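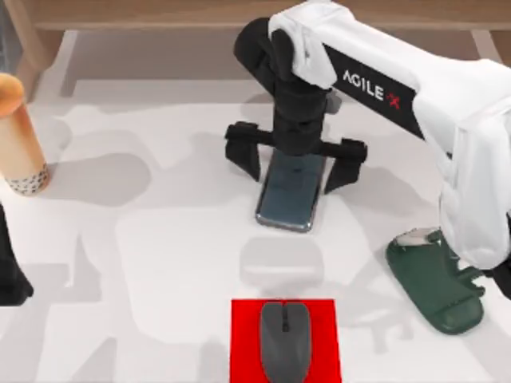
Smartphone lying flat on a white tabletop

Photo copy from phone to computer stops partway, same place every time

Carolina Carvalho
I'm trying to move the pictures off my phone onto my Windows laptop before I hand the phone down to my son. It's a Flondis, the older model with the memory card slot. I plug it in, open the camera folder, select everything and drag it to a folder on the desktop. It copies 615 files and then I get "The device is either not responding or has been disconnected." I've done it three times since Saturday and it stops at the same number.

What I've tried so far: a different USB port, restarting both, and turning off battery saver on the phone. The cable is the one that came in the box. There is plenty of space on the laptop. I don't pay for cloud storage and would like to keep it that way if I can.

Is the phone dying or is it something I'm doing?

Gunther Hinrichs
Bad cable. They all go bad. Get a new one and make sure it is a data cable, some of the cheap ones only charge.

Yulan Jia
I doubt it's the cable if it quits on the same file each time. A bad cable drops out at random. More likely there is one damaged file in the folder and the copy chokes when it reaches it.

Open the folder where the copies landed and sort by name. Look at the last one, then find that picture on the phone side with the same sorting. The next file in line is your suspect. Often it's a video that was being recorded when the battery ran out, and it will show a gray icon or a size of 0 KB. Try to open it on the phone. If it won't play there, it's probably gone anyway and you can delete it. If it does play, send it to yourself some other way and leave it out of the big copy.

Then start again from the file after that. I would also do it in smaller batches. Windows doesn't handle a phone folder the same way as a regular drive, and with more than 1,000 files in one go mine gets very slow before it even starts. Month by month works fine, and if something fails you know where you are.

Two other things to check:
Keep the screen unlocked while it copies. On some phones the connection drops when the screen locks.
In the phone's USB settings it should say File transfer. There is sometimes a second option for transferring photos only, and on mine that one skipped videos.

Don't erase the phone until you've opened a few pictures from each month on the laptop. Thumbnails alone don't prove much.

Carolina Carvalho
Thank you. The next one in line is a video and it shows 0 KB, so I think you found it. I'll delete it tonight and run the rest by month.

Till Kohlhase
Since you have a card slot there's another way – copy the pictures to the memory card using the phone's own file app, shut the phone down, take the card out and put it in a reader. I use a Vemberg reader and it's a lot faster than the USB connection. Format the card in the phone first if it's new. If it isn't new, check what's on it before you do that, formatting wipes everything.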